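3 Setting, participants and materials

3.1 The housing estate at Brullby

The study was carried out in Brullby, a housing estate built in two phases on former farm land. The first phase has low blocks with stair access, and the second phase has longer blocks with a gallery. In both phases the smallest bedroom was planned by the same office, and the drawings give it one window, one door and one radiator under the window. The architects called it the "half room" in their papers, and many residents use this word until today, also those who have never seen the drawings.

We selected Brullby for two reasons. The flats have changed very little inside, so that differences between one small bedroom and another come mostly from the people who live there. The second reason is practical. The housing company Salehi keeps a complete list of the flats and their plan types, and it allowed us to send letters to all households in flats with a half room. We sent 600 letters in May. Of these, 380 came back with a filled questionnaire, and from the households that answered we invited 12 to a longer interview at home.

The questionnaire was printed in three languages and could be filled in by any adult of the household. It asked who sleeps in the half room, how long this has been so, which other activities take place there, and where the bedding is kept during the day. The last question may seem small. In the pilot interviews, however, it opened the conversation better than any other, and we therefore kept it although it takes much space on the page.

3.2 The home interviews

The interviews were made by Imke Eichhorn and Frauke Haberkorn, in most cases together. Each interview began at the kitchen table or in the living room and ended in the half room itself. We asked the resident to tell us about an ordinary weekday, from getting up until going to bed, and to name every moment when the bed is used for something else than sleep. It was used for folding clothes, for reading, for telephone calls, for homework, and as a place to put down bags. One resident described the bed as "the only big table in the flat."

We want to be careful with the word "bedroom." In the older literature on small dwellings, a room is usually classified by the largest piece of furniture in it. By this rule nearly all half rooms in our material would be bedrooms, and the question would be closed. The residents themselves used other names, such as the office, the boy's room (in one case the boy had moved out long ago), the ironing room, or simply "in there." We have kept these names in our notes and we use them in the analysis, because they show better what the resident expects from the room.

Bedding received our attention for a similar reason. A bed that is made in the morning and covered with a blanket gives a flat surface which the household can use all day. A bed that stays open is less available for such purposes, but some residents said that they prefer it, as it can be aired and is ready when they come home from a night shift. Color was also mentioned more often than we had expected. Several persons had chosen the bedding to be calm for the eye, given that in a small room it covers a large part of what one sees when the door is opened. Blue was among the colors that they named, as in the bedroom in Figure 1.

Figure 1. Small bedroom with blue bedding. 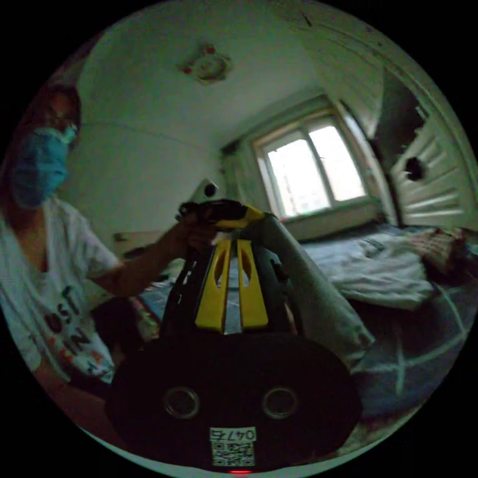 3.3 Coding and analysis

All interviews were written out in full and coded by both interviewers separately. We started with a short list of codes for activities (sleep, rest, storage, work, care, visit) and added codes for time of day and for the state of the bed (made, open, covered, folded away). Where the two interviewers did not agree, the passage was read aloud and discussed, and if the disagreement remained, both codes were kept. This happened most often with "rest" and "visit." For example, a grandmother who lies down in the afternoon while a child plays on the floor can be understood in both ways, and we did not find it useful to force a decision.

The questionnaires were treated in a simpler manner. Closed questions were entered directly, and open answers were read by one author and grouped by theme. Answers that could not be read were marked as missing. We do not report tests of significance, as the households decided themselves whether to answer and we cannot say how they differ from those who did not.

3.4 Limits of the material

Three limits should be mentioned. First, the interviews were made in daytime, and households where all adults work during the day are probably too few among them. Second, residents knew before our visit that we would like to see the half room. Some told us openly that they had tidied it, and one had moved a drying rack to the neighbor's flat. The interview therefore gives a better picture of how the room should be than of how it is on a normal evening. We tried to correct this by asking where things had been on the day before.

Third, Brullby is one estate with one owner. A comparison with Arnum, where the small bedrooms are of similar area but have the door on the long wall, would show whether the position of the door influences where the bed is put. From the plans alone we would expect this. In Brullby the bed can stand only along two of the walls if the window shall still be opened, and residents who had tried a third position gave it up for this reason. We come back to this point in Section 5, after the results on daily rhythm have been presented.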